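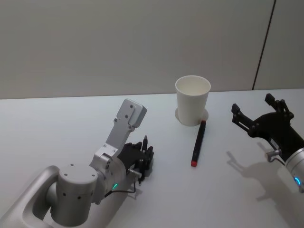 원격조작 시연, 펜을 컵에 넣기: 이게 정말 '가르친' 건가요?

최종 수정: 2019년 3월 4일
인쇄 | 이메일로 보내기

의심많은너트
Jalteo 쪽 시연 데이터를 받아서 보는 중입니다. 왼쪽은 다지 핸드, 오른쪽은 평행 그리퍼. 펜 하나는 손가락 사이에 세워 쥐었고 빨간 캡 마커는 종이컵 앞에 누워 있네요. 시연이 203회라는데 배경은 죄다 흰 테이블에 회색 벽입니다. 컵 위치만 바꿔도 무너질 것 같은데요.

ketil_fan
횟수보다 조작자가 문제죠. 우리 팀은 Ea Juhl 씨 혼자 시연했더니 그분 손버릇까지 그대로 배웠습니다. 조작자 2명만 섞어도 달라져요.

의심많은너트
섞으면 동작이 갈려서 중간값으로 허공을 잡던데요. 저는 그 말 안 믿습니다.

납땜하는곰
손으로 직접 끌어서 가르치면 안 되나요? Cluvura 장비로는 그쪽이 훨씬 빨랐어요.

ketil_fan
팔은 되는데 손가락 많은 핸드는 못 끌어요. 펜 세워 쥔 상태에서 관절을 하나하나 어떻게 밉니까.

납땜하는곰
그럼 그리퍼만 쓰면 되잖아요. 펜 꽂는 데 다지 핸드가 왜 필요한지부터 모르겠습니다.

의심많은너트
그건 동감. 성공률도 시연과 같은 자리에서 잰 거면 의미 없다고 봅니다. 컵을 5cm 옮겨서 잰 수치 가진 분 계세요?

ketil_fan
Reynaldo Sison 씨가 재 본다고 했습니다. 결과 받으면 여기 올릴게요.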